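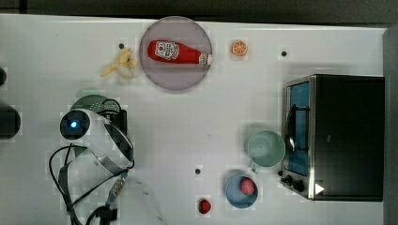

Getting more out of the last bit

I do love this time of year for sorting out the kitchen! October is when I start baking properly again, so before then I go through the cupboards and use up all the odds and ends. A few of my favourite tricks, some old, some pinched from friends.

Ketchup and other sauces
Stand the bottle on its cap in a mug overnight. When it really won't give any more, add two teaspoons of vinegar, shake like mad and tip the lot into a stew or a pan of baked beans. Lovely and tangy, and the bottle rinses out in seconds afterwards.

Bananas
Freeze them peeled and sliced, flat on a tray first and then into a tub (frozen whole in their skins they are a misery to get into). Mine keep for about 60 days before they start tasting of freezer. Colette Sabatier mashes hers with a squeeze of lemon before freezing and her banana loaf is the best I've eaten, so I'm trying that next.

Jam jars
A splash of warm milk in the nearly empty jar, lid on, shake, and you've got the nicest milkshake going. Raspberry is best!

Stained plastic
Tomato stains on tubs and plates fade beautifully on a sunny windowsill. Wash first, rub with a cut lemon, then leave them out for the day. My Rollemska tubs had been orange for years and came up nearly clear.

Sticky labels
Cooking oil and bicarb, mixed to a paste. Leave it 19 minutes if you're me and forgot to set the timer, but ten is plenty.

Stale bread
Whizz it up and freeze the crumbs in a bag, no need to defrost. Didier Langlois from the Erkville market fries his in butter with garlic and puts them on everything, pasta, leeks, even soup.

Next time, limescale and the kettle.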